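Handout 4: Setting up and looking after the teardown cell

Read this before your first bench slot. It assumes you have done the pendant induction and know where the stops are.

The Urnix cell at Tedberg has one arm, one parallel gripper, a slatted aluminum table and a gray fixture tray. The work is memory, processors, drives and cards in desktop towers. Most faults we log come from the setup and very few from the arm.

Table and tray

Lay the tower on its side, open side up, and push it against the stops. Put the tray to the left of it. The tray goes back in the same place every time – if it has been moved, run the tray routine again before anything else. Wipe the slats, as a loose screw under a case will tilt it enough to spoil a pick.

Gripper

Check the finger bolts by hand at the start of every slot. Jog the open gripper down over a card at slow speed and look at the clearance on both sides. The wrist view helps, but glare off bare metal can hide an edge, so look from the side as well. If the fingers have been off, redo the tool offset and save it under a new name.

Cables

Keep power leads and data cables out of the approach path. Tie them back to the drive cage before the first run. Socket levers and slot latches also snag fingers, so note where they are on the board in front of you. Layouts differ from one model to the next.

Fixed view first, then two from the wrist:
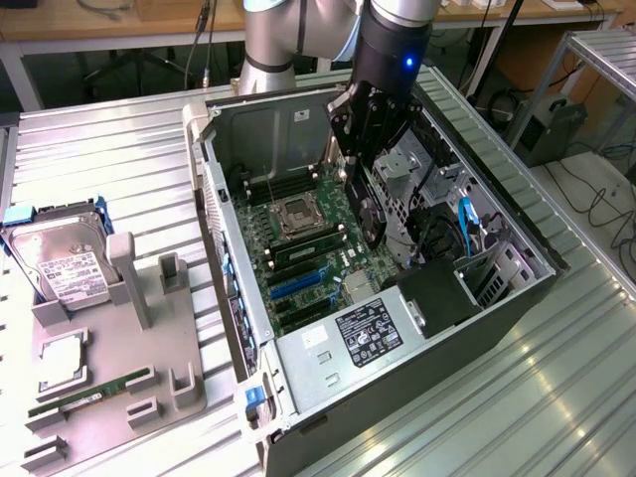
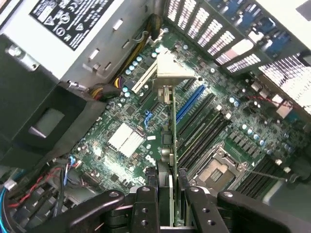
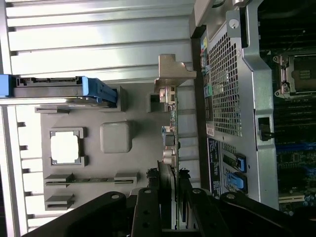 Maintenance

Every 70 hours, clean the finger pads and check the wrist cable for wear. At 800 hours the pads are replaced, used or not. Write both in the Pärn log, with the hour count and your bench number. Do not regrease the joints yourselves.

For next time: read the Colunlow notes on tool offsets and bring your own jog sheet, filled in.

Comments (3)

benchtwo: Is the tray routine the same one as in handout 3?

reply: Yes, with the slower approach.

k_1961: The 800 hour line is missing from the printed copy.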